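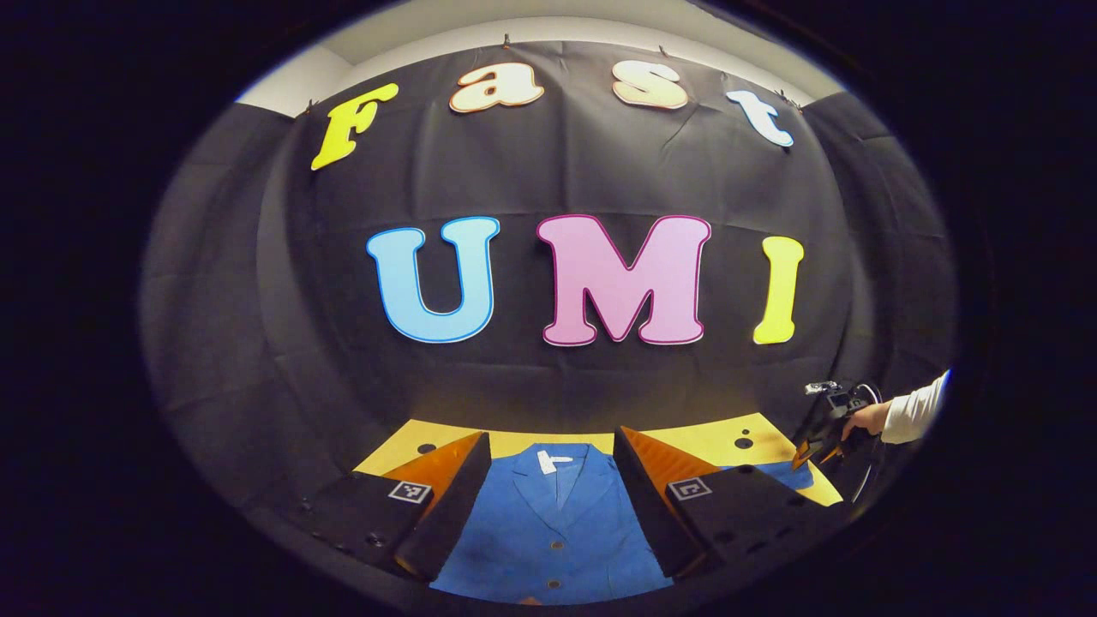 *Cut-out letters on a black fabric backdrop.*

Lettering for a small public event is usually left until the final week, and the results tend to show it. This entry sets out the practice I have followed for several seasons when preparing signs for the Grarna reading festival and for the smaller winter program held at Gokalden Hall. It is intended for readers who are responsible for similar work and who have asked, by letter or in person, how the wording, size and placement of the signs are decided.

## Wording comes first

A sign should be written before it is designed. Each year I begin with a plain list of what visitors will need to find: the entrance, the ticket desk, the restrooms, the two reading rooms, the exit to the parking lot. Each item is then reduced to the fewest words that remain clear. "Tickets" is preferred to "Ticket Sales and Information." "Quiet Room" has proved more useful than the name of the donor after whom the room is called, although the donor's name is kept on a smaller plate beside the door.

Decorative lettering is a separate matter. A short word in large cut letters behind a speaker can carry more color and play than a direction sign, as no one depends on it to find the stairs. Even so, the number of letters should be settled early. Long titles become small titles once they are fitted to a wall, and the festival's full name has never once fit the back of the stage in Gokalden Hall at a size worth reading.

## Size and distance

The main hall seats 300. From the last row, lettering that looked generous on a kitchen table can be difficult to make out. My practice is to tape up a single test letter, walk to the farthest seat, and decide there. In the first year I did not do this, and the welcome sign had to be cut again on the evening before opening.

Thick letters hold up better than thin ones. A serif is no obstacle provided the strokes are heavy. Script faces are attractive on the printed program and are best kept there. A thin outline in a second color helps a pale letter, particularly under the yellow lamps that Gokalden still uses over the side aisles.

## Background and color

Dark cloth is the background I recommend for indoor use. It reflects little light, it can be folded away in a closet, and it covers the notices and scuffs that collect on the wall of any shared building. Light letters read well against it. Navy and dark green letters should be avoided entirely on such a background. I still own a set of dark green capitals that spells "AUTUMN" and has been used once.

Wrinkles are a frequent complaint. The cloth should be hung the night before and weighted along the bottom hem. Steaming is effective but slow, and the hall's single outlet near the stage is generally claimed by the sound desk. Small folds are seldom noticed once the room is full.

## Materials and cost

For the last festival the whole of the lettering was produced from card and foam sheet bought at El Fassi, the paper shop on the lower square. The budget was 400, and almost all of it went to the foam. The shop will cut sheets to width on request, though not in the two weeks before the school year begins. Orders for the December program should therefore be placed early in the fall.

Removable adhesive is adequate for card. Foam letters require something stronger, and on cloth I have come to rely on pins pushed in at a slant. Double-sided tape has left marks on two of our cloths, and neither has come clean.

## Storage

Letters are stored flat, by alphabet and not by word, in labeled folders. The collection now occupies 19 folders on a shelf at the Skaditton annex. Vowels wear out first. A spare "E" should be cut whenever there is foam left over, and the same applies to "A" and "S."

The shelf is shared with the chess club, whose boxes are similar in size and color. Borrowers are asked to check the label before leaving the building and to return all letters to the correct folder. The sign-out sheet hangs inside the annex door, and the key may be collected from the front desk until 5 p.m.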